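12 October 2020

Last week I watched *The Salt Road to Kasow*, and I am still thinking about it while I cook and while I wash the dishes. It is the first long film by Dalia Mansour. Before this she made short ones, and I have seen only one of them, about a bus driver, which I liked but did not love.

The story is simple. Two brothers inherit a truck from their father and also his debt. The older one, Shemweta, wants to sell the truck at once. The younger one, Gruren, wants to make one last trip with salt to the town of Kasow, where a merchant has promised a good price. They have 3 days. If they come late, the merchant will buy from somebody else, and the truck will go to the bank.

I expected a film of danger, with bandits or a broken bridge. There is a broken bridge, but the brothers only stand in front of it and argue about who forgot to feed their father's dog in the year he was sick. This argument is almost ten minutes long. In the cinema a man behind me sighed loudly. For me it was the best part, because in my family we also argue in this way. We speak of the dog and we mean something else.

Hagos Dinsa plays the older brother. I did not know him before. He has a very quiet face, and he does a thing with his hands, he wipes them on his trousers before he says something unkind. After the third time I began to wait for it and to feel afraid. The actor who plays Gruren is younger and louder, and sometimes I felt he was acting for the last row. But in the scene at the gas station, when he calls his wife and tells her everything is fine, he is very good.

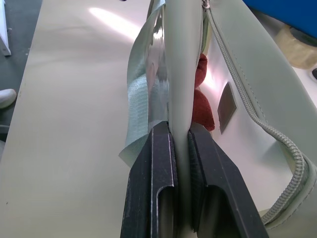

The music I liked less. There is a cello, and the cello comes every time we see the road from above, and we see the road from above many times. I think the director did not trust the landscape enough. When the cello is silent and we hear only the engine and the wind, the film is much stronger.

I must also say something about the ending, but I will be careful. My friend was angry with it. She said that after two hours she deserved to know if the merchant paid the 1,000 he promised. I understand her. I wanted to know too, for the first minute. Then I walked home and I noticed that I was thinking only about the brothers, and about the moment when Shemweta gives the keys to Gruren without looking at him — so maybe the money was not so important to me.

The cinema was the small one, Zirus, which has 200 seats. They sell only every second seat now, and we wore our masks until the end. It was my first film there since February. I had forgotten how dark it becomes before the first picture, and how nice this is. My ticket was for row seven and my glasses became foggy again and again, so if I missed a small detail in the subtitles, please forgive me and write it in the comments.

They are showing it again next week in the evening. After that I don't know. If somebody has seen her short films, please tell me where I can find the others.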